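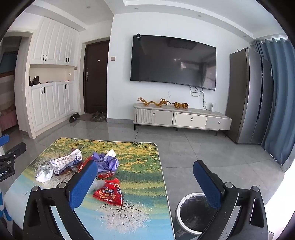

When I call Trudy Hoani she asks me to hang on while she finds her other glasses, and then we talk for so long that I have to ring her back after lunch to ask the questions I had written down. She ran the operations side of Posura for most of her working life, and these days she teaches new supervisors how to be in charge of people who were their friends last week.

"That's the bit they're scared of," she says. "They come in wanting to learn the budget, bless them, and by the coffee break they're asking me how you tell your pal he's late too often."

Her own start was at the Partington depot, where she was handed a crew of 52 and a desk with a drawer that didn't open. Her first boss there was Colm Ní Bhriain, and she still talks about him with real fondness (and a bit of exasperation, I think).

"Colm would walk the whole floor before he'd take his coat off. You could set your watch by it. I thought he was checking up on us, and I was quite huffy about it! Years later I asked him and he said he just couldn't think straight until he'd said good morning to everybody."

She took up the habit herself when she moved to the Brilport site, though she admits she did take her coat off first. The merger with Brikorham came in January of her third year there, and it's the part of the story she slows down for.

"We had two of everything. Two payrolls, two ways of booking leave, two Christmas parties, and people very attached to both. Head office sent me a plan and it was a lovely plan, beautifully typed, and I followed it for a month before I put it away and went and asked the night shift what was going wrong. They had a list ready. They'd had it ready for ages."

Did she ever get it badly wrong? She laughs for a good while.

"Oh, goodness, yes. I changed the break times without asking Sandra Pearce, who'd been there longer than the roof. She didn't shout. She just brought me the old schedule and sat down and waited while I read it, and I changed them back by Friday."

Her next group of supervisors starts soon, and she's still deciding what to do with the first morning.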